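# How to ask a public body for environmental information and get some

A walkthrough for residents' groups, based on eleven months of pestering people over the Jakon quarry extension.

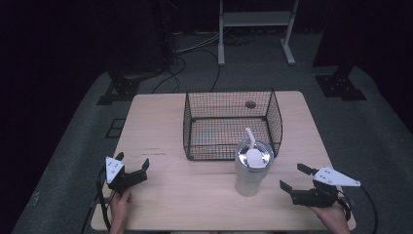
**Veronika Tóth**
*Research and correspondence, Hokthorpe Against the Extension*
27 March 2020

Every campaign reaches the stage where somebody stands up in a cold hall and says "they must have done a study". They usually have. It will have a blue cover and a foreword, and it will be sitting on a shared drive belonging to a public authority, which is very good news for you, as you have a legal right to ask for it.

I've now sent a fair few of these requests. Some were good. My first was four pages long and contained the phrase "in what universe". What follows is how I'd do it if I could start again. It covers England, Wales and Northern Ireland. Scotland has its own version of the regulations and its own Commissioner, so check the details if you're north of the border.

## 1. Know which law you're using

Most people have heard of Freedom of Information. For anything to do with land, water, air, noise, dust, waste, wildlife, or plans that affect them, the one you want is the Environmental Information Regulations 2004, usually shortened to EIR. They're friendlier than FOI in several ways:

- there's a presumption in favour of disclosure, written into the regulations
- nearly all the reasons for refusing are subject to a public interest test
- some private companies carrying out public functions are caught too, water companies in England being the usual case
- information about emissions gets special treatment, and several of the common excuses can't be used to withhold it

You don't strictly have to name the law. The authority is meant to work out which regime applies. I name it anyway, in the subject line and in the first sentence, having once waited a month to be told that my request about blasting had been "handled as general feedback".

## 2. Find out who holds it

You can't use EIR on an ordinary private firm. Gruvument, who want to extend Jakon, are under no obligation to tell me what day it is. But everything they've sent to a public authority is held by that authority, and you can ask the authority.

Sit down and write a list of who the company has had to talk to. For a quarry, ours looked like this:

- the county council, as minerals planning authority
- the district council, for noise and dust complaints
- the Environment Agency, for water and permits
- Natural England, for the bit with the newts
- the highways people, for lorries
- the parish council, who get copied into more than they realise

Try the parish first. Ours had a complete copy of a hydrology report by Heydari, Gruvument's consultants, in a filing cabinet in the vestry. Tibor Lakatos found it while looking for the key to the noticeboard. We'd been arguing with the county about that report since February of last year.

## 3. Look before you ask

Search the planning portal properly. Try the old application numbers as well as the new one, and open the documents with unhelpful names. "Appendix misc (3)" was our traffic survey. If something's already public and easy to get at, the authority can simply point you to it, and you've spent a month being sent a link.

While you're there, note down the exact titles, dates and reference numbers of anything that's mentioned in a report but not attached to it. Footnotes are excellent for this. So is any sentence that begins "As agreed at our meeting".

## 4. Write the request

It has to be clear enough for a stranger to act on. Keep it short, and keep your opinions for the letters page. Ours settled into this shape:

> Subject: Request under the Environmental Information Regulations 2004
>
> Dear Information Officer,
>
> Please provide the following under the Environmental Information Regulations 2004:
>
> 1. All dust monitoring results submitted by or on behalf of Gruvument for the Jakon site, between [date] and [date].
> 2. Any correspondence between the council's planning officers and Heydari concerning those results, over the same period.
>
> I would prefer to receive this electronically, with data in its original spreadsheet format where it exists.
>
> If any part of this request is unclear or too broad, please contact me as soon as possible so that I can refine it.
>
> Yours faithfully,
> [full name and address]

A few notes on that.

**Give dates.** "All correspondence ever" invites a refusal for being manifestly unreasonable, and in fairness it is.

**Ask for the spreadsheet.** I didn't, once. I received 52 pages of dust readings, printed, scanned at a slight tilt and saved as pictures. Katalin Fekete typed in all 2,816 of them over a fortnight of evenings and has asked me to mention it wherever possible.

**Ask for information, avoid debate.** "Why did you allow this?" gets you a paragraph of nothing. "Please provide the officer's report and any internal comments on it" gets you the why, generally on page nine.

**Don't explain yourself.** You needn't say who you are beyond your name and a contact address, or what you want it for. The law doesn't care and neither, on most days, does the officer.

**One subject per email.** If you want dust, lorries and newts, send three. Just leave a decent gap between them, or they may be lumped together when somebody is working out the burden.

## 5. Send it and write down the date

Email is fine. So is a letter. EIR requests can even be made out loud, though I wouldn't rely on it unless you enjoy conversations about what was said in conversations.

The authority should reply as soon as possible and within 20 working days of receiving it. They can stretch that to 40 if the request is both complex and large, but they have to tell you inside the first 20. Weekends and bank holidays don't count. Work out the deadline on the day you send it and put it in a calendar that someone other than you can see.

A word about the present circumstances. Council offices are shut, half the staff are at a kitchen table sharing the broadband with a nine-year-old, and some teams have been moved on to far more urgent work. The legal deadlines haven't gone away, but replies are going to be slow and I think we should be decent about it. If your request can wait, let it wait. If there's a consultation closing and it can't, say so politely and give the closing date. Anything that lives only on paper may have to stay there for now.

## 6. Chase

The day after the deadline, reply to your own original email so that the whole trail is in one place:

> I have not yet received a response to the request below, which was due on [date]. Please let me know when I can expect one.

That's all. Judit Kovács, who does our chasing, used to be a school secretary and can make those two sentences feel like a summons to the corridor. I've never worked out how.

## 7. If you're asked for money

They can make a reasonable charge for supplying information, but they must publish their charges, and they can't bill you for looking at a public register or for examining the information where they make it available. We were once quoted £70 for photocopying. I asked to see the published schedule and whether the file could be emailed instead. It could be emailed, and the schedule has never been mentioned since.

## 8. If they say no

Read the refusal slowly. It has to be in writing, name the exception they're relying on, and set out how they weighed the public interest. Common ones:

- **Material still being completed.** Ask when it will be finished. They're supposed to tell you, and name who's preparing it.
- **Internal communications.** Very wide, but the public interest test still applies. Argue that the decision has been made, if it has.
- **Commercial confidentiality.** Popular with consultants. It can't be used for information on emissions, and dust from a quarry is worth arguing under that heading.
- **Manifestly unreasonable.** Narrow it and go again. They should help you do this.

Then ask for an internal review. You have 40 working days from when you believe they got it wrong, and they have 40 to answer you. Take each exception in turn and keep your temper. Liya Demissie reads ours before they go out and deletes the adverbs. There were 16 in the last one.

If the review goes against you, complain to the Information Commissioner's Office. It's free and done online, and you'll need the request, the refusal and the review reply. Expect it to take months.

## 9. When it arrives

Save the original untouched and work from a copy. Rename the files so that another human could find them. Check what's missing against your list from step 3, and look for references to documents you didn't know existed, which go straight into the next request.

Read the personal details before you publish anything. Names of junior staff and neighbours who complained should come out, even if the council forgot to black them out. Ours did forget, and I spent an afternoon doing it for them.

Then put it somewhere the rest of your group can get at it. Our folder is shared with everyone on the Hokthorpe list. If you can't open it, reply to the newsletter and Tibor will send you the link again.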